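Turumico Rod & Gun Club
Monthly meeting, September - minutes

Called to order 7:05 pm, Genalyn Gatchalian in the chair. Present: Gatchalian, Fajardo, Layug, Umali, Son (notes). Quorum OK. Last months minutes approved, one fix: the trap machine is the Brinkmann, not the Maltness.

Range report (Umali). 100 yard berm reseeded. Target frames on lanes 3 and 4 shot up again, uprights this time. Ronaldo asks that members staple to the backer and quit aiming at the lumber. New cable for the Brinkmann on order. Until it comes, manual pull only on the trap field.

Safety. Two write-ups since last meeting, both for handling during a cold range. Both members spoken to, no further action. Footwear came up again: closed toe shoes on the line, all lanes, guests included. Sneakers are fine. Sandals are not. Dindo to redo the sign at the gate.

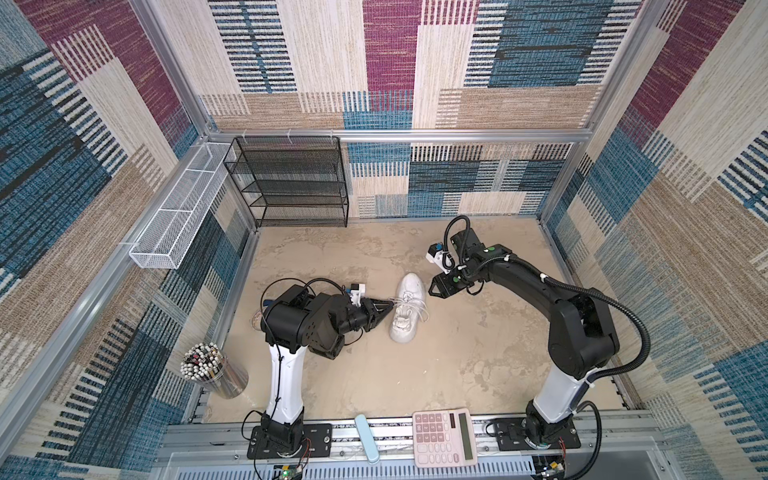

White sneaker, on its side.

Shotgun league (Layug). Fall league starts after the work day. Five-person squads, 12 and 20 gauge, no change to loads. Last real rule update was 2018 and Dindo wants the tie-break language cleaned up. Discussion on shoot-offs from the 27 yard line, some for, some against. Tabled. Sisulside club has asked for a home-and-home match, Dindo to call them back with dates.

Money (Fajardo). Paid-up membership is 246. Motion by Teodoro to spend up to $1000 on clay targets before the price goes up. Second, Umali. Passed, no opposed. Propane bill still not in.
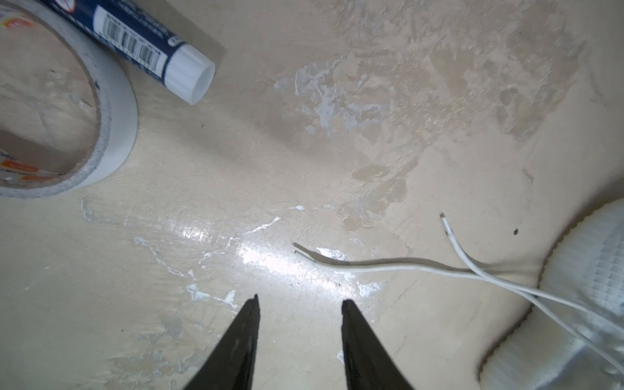 Cleaning benches. Hae-won says the gun cleaning room needs a proper going over before league. Solvent bottles left open, used patches in the wrong can, brushes walking off. Bench tops were next: Ronaldo wants them sanded and sealed, tan stains and white streaks like the ones on that pale board are what we will get if bare tops stay bare. Genalyn fine with it so long as vise mounts stay put. Umali to get a price on sealer, bring it to next meeting. Also need a lid for the oily rag can, the old one dosen't close.

Old business. Used Maltness thrower still for sale, no takers. Drop the price, Teodoro to repost.

New business. Youth .22 morning, Son to line up coaches. Ear muffs are short, bring spares if you have them.

Adjourned 8:20 pm. Layug has the gate key til the work day.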